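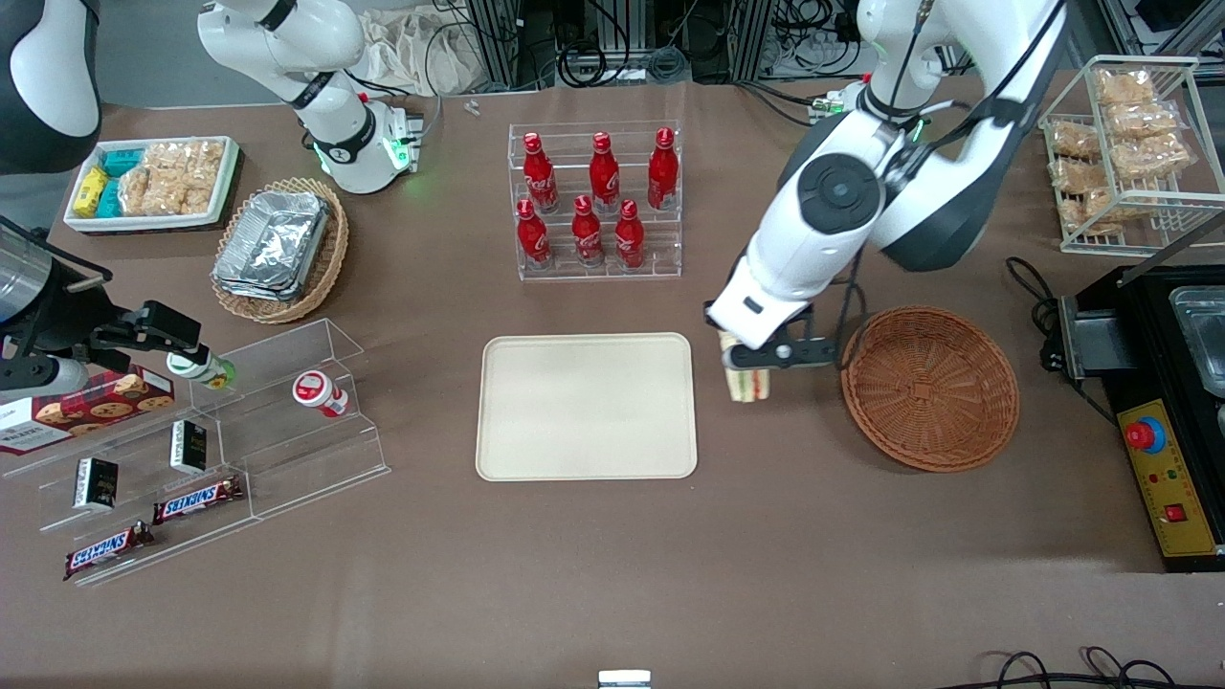 Sebastián Valdebenito has packed lunches for other people since he was 19. He started at a gas station counter in Norley, moved to a hospital kitchen, and for the past six years has run Plivik, a small company that sells sandwiches, fruit and drinks to offices on the east side of town.

He works from a rented kitchen on Trorgate, two doors down from a tire shop. When we met on 25/07/2018 he had been up since three in the morning and was on his second coffee.

"The bread comes at 3:30," he said. "If the bread is late, everything is late. I had one driver who was late twice in six years, and I remember both days."

Plivik made 646 sandwiches that day. Egg salad sells best, followed by chicken. Ham used to be first, but it has dropped every year and he doesn't know why. He tried a roasted eggplant sandwich last summer and took it off the menu after a month.

"I liked it. My wife liked it. We ate a lot of them."

The part of the job he talks about most is waste. A sandwich made on Wednesday has to be gone by Thursday night, and guessing wrong costs money in both directions. In his first July he threw out 1396 sandwiches, most of them in the week of the holiday, when half of his customers closed their offices and didn't tell him. He wrote the number on the wall next to the sink. It's still there, though someone has painted around it.

Now he calls every customer on the Monday before a holiday. He also keeps a notebook with the weather in it – people buy less egg salad when it rains, he says, and more soup, which he doesn't sell.

I asked whether he had thought about adding soup.

"Every winter. Then I think about the lids."

The company has seven employees. The longest-serving is a woman called Ezzat, who handles the wrapping and trains new people. Valdebenito says she can tell by the weight of a sandwich whether it has been filled properly. New hires take two weeks to get up to speed, and the cutting is harder to learn than the filling. A dull knife drags the bread, so the knives are sharpened every night.

Prices went up by 90 cents in the spring, the first increase in three years. He sent a letter to customers explaining the cost of eggs and rent. Two offices canceled. One came back in June.

He has been asked to supply a chain of gyms, which would mean a second kitchen and a night shift. He looked at a space in Norley that rents for 635 dollars a week and hasn't signed anything. The loading door is too narrow for his carts, and the landlord wants him to pay for a new one.

"I'd like to see my kids at dinner," he said. "Right now I do. I fall asleep at the table sometimes, but I'm there."

His own lunch that day was rice and beans from home, eaten standing up at 10:15.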